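Kutavow saliva study: your questions

I'm Ffion Edwards and I look after the people side of the Kutavow study, so if you've rung or emailed us it was probably me who picked up. I get the same questions a lot (they're good questions!) and I've put my answers here.

What are you trying to find out?

Whether the body clock shifts when people move from day work to night work, and how fast. We look at melatonin, a hormone your body makes in the evening, and you can measure it in spit. Yuxi Lü runs the lab side and would explain it far better than me, but the gist is that we plot your level through an evening and see when it starts to climb.

Who can join?

Anyone over 18 who is about to start a night rota or has just come off one. We want 200 people altogether and we're still short of that, so do tell your colleagues. Sadly we can't take you if you're using melatonin tablets, as they swamp the reading. If you take anything else regularly, tell me the name of it and I'll check with Jasmina Todorova, our study nurse.

Do I have to come to Panumport?

Once, for a chat and to pick up your kit. Everything after that you can do at home in your slippers.

What do I have to do at home?

On each of 3 evenings you chew a little cotton roll at the times printed on your sheet, pop it in its tube, write the time on the label and put it in the freezer. Keep the lights low from teatime onwards - a lamp in the corner is fine, the big kitchen light isn't. Phones and tablets away too, I'm afraid. Some people love that bit and some people ring me to complain.

Can I eat and drink?

Water is fine, though stop ten minutes before a sample. No coffee, tea, cola, chocolate or bananas on a sample evening. Have your dinner early and rinse your mouth with plain water afterwards. Please don't brush your teeth just before a sample either, as a trace of blood from the gums can upset the result.

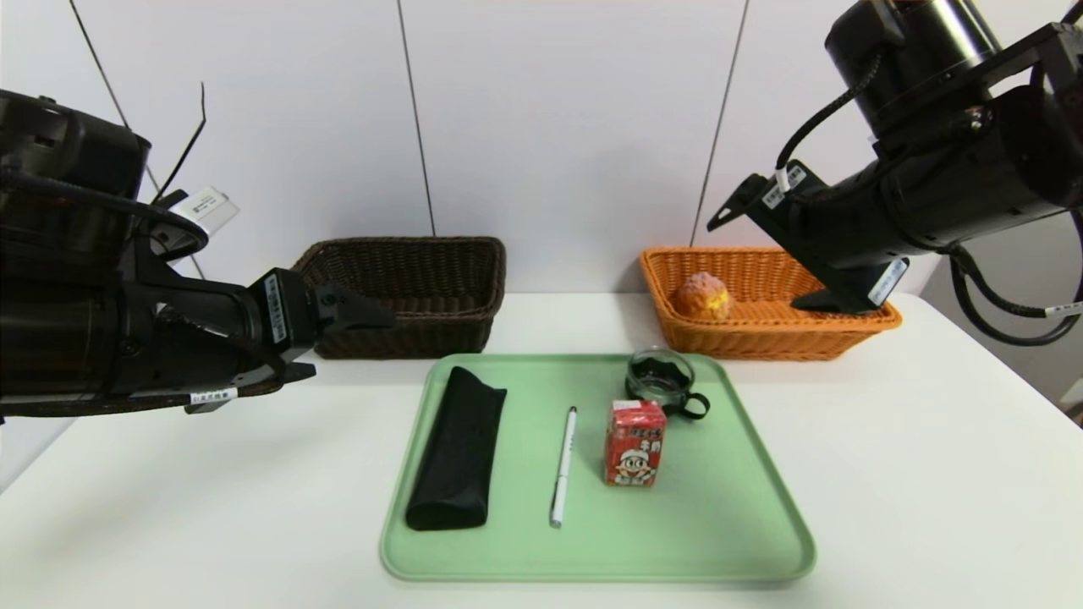 Wicker baskets, dark brown and orange, by the white panelled wall.

I missed a sample. Have I ruined it?

No! Do the next one at its proper time and leave the missed tube empty. What we really can't use is a tube with a guessed time on it, so if you were twenty minutes late, write down the late time.

How do I send the tubes back?

Ring me and I'll book the courier, who brings a cold box to your door. Keep everything in the freezer until they're standing there. Please don't post them yourself, even in a padded envelope with an ice pack.

Will I get my results?

You'll get a one-page chart of your own evenings, usually in July if you finish before then. It isn't a medical test and we can't diagnose a sleep problem from it. If you're struggling with sleep, please see your GP and don't wait for us.

Do you look at my DNA?

No. We measure the hormone and nothing else, and leftover saliva is destroyed when the study closes.

Am I paid?

You get £100 once your tubes are in, plus your fare to Panumport. Keep your tickets for me.

What if I change my mind?

Just say so. You don't have to tell me why, and I won't try to talk you round.

Page last updated 2026-06-12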